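What the Sink Station Asks of the Dish Crew

Most arguments about kitchen automation are held at the level of head count. A contract caterer buys a machine, someone divides its price by an hourly wage, and the result is either a threat or a promise. I have spent the past several months on the planning side of one of these purchases, at the Lemness staff canteen, and I think the division is the least useful number in the folder.

Lemness serves lunch in two sittings and runs a dish room with one scraping sink ahead of the washer. The proposal is to put an arm over that sink. The vendor's product is called Rundudell, and before any hardware is bolted down it is trained and checked in a simulated kitchen. The review set we were given holds 2703 simulated runs. I read the logs for a sample of them and looked at stills from more than I wanted to.

The sink in the simulation is a stepped one, with a raised ledge at the back and a lower floor in front. Plates sit on the lower floor with food still on them.
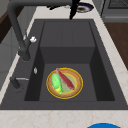

The work is in the leftovers

A clean plate is an easy object. It has a known diameter and a rim. A plate with a long green vegetable and a dark red item lying across each other is a different problem, and it is much closer to what comes back from a dining room. The food has to be treated as separate from the dish, and where each piece goes is a decision.

At present that decision belongs to the dish crew, and it is not written down anywhere. The canteen's procedure for the scraping sink is one line long: "Clear and stack." In practice the crew sorts food from paper, pulls out cutlery, sets aside chipped plates and tells the kitchen when a dish is coming back uneaten. The last of these is the only food waste reporting the canteen has.

An automated station will do the part that was written down. The rest has to be specified by someone, and the people able to specify it are the ones whose hours are under discussion. I consider this the central management problem of the project, and it did not appear in the proposal. When I asked for a budget line covering crew time spent on the specification, I was told it could be absorbed. The crew is scheduled for 36 minutes of slack per shift, and it is already used for the floor drains.

My recommendation was 40 paid hours, spread across the crew, before acceptance testing. We got 23. That is enough to list the common cases and not enough to argue about the uncommon ones.

Small items matter here as well. In one run the gripper has a small white item with a dark red band, shaped like a cup or canister, above the ledge, while a plate remains below with a single piece of something dark red on it. A person handles such a thing and the plate in one motion, without thinking about the order. The machine needs the order stated, and it needs a rule for what counts as dish and what counts as waste. 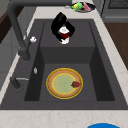

Who owns the exceptions

Every station of this type produces a queue of things it could not classify. At Lamby, the supplier of our current washer, the service contract assigns faults to a technician. Rundudell's draft contract assigns exceptions to "site staff." Those two words move a judgment task onto the crew at the existing pay grade. If the job becomes supervising a queue, it should be graded and paid as supervision – and the training should take place in paid hours.

I would also like the exceptions list to be kept by the crew and not by the vendor. The Somboon site, which runs a similar station under the same caterer, lets the vendor keep it, and requests for changes now wait on a quarterly software release. A dish room cannot wait a quarter to learn what to do with a new tray.

Kitchen tools belong near the top of that list. Prep equipment ends up at the scraping sink during any busy service, and some of it should never go on to the washer. Wood is the obvious case. Our crew sets wooden items on the side shelf to be done by hand, a rule that exists only as habit.

I support the purchase. Scraping is repetitive, hard on the wrists and poorly paid, and I would not defend it as a craft. My objection is to a plan in which the knowledge of the room is collected for free and then licensed back. The contract is open until October, and both clauses can still be changed.
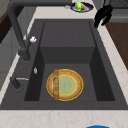 Simulated run: wooden rolling pin on a plate in the lower basin, gripper at the back right corner of the sink.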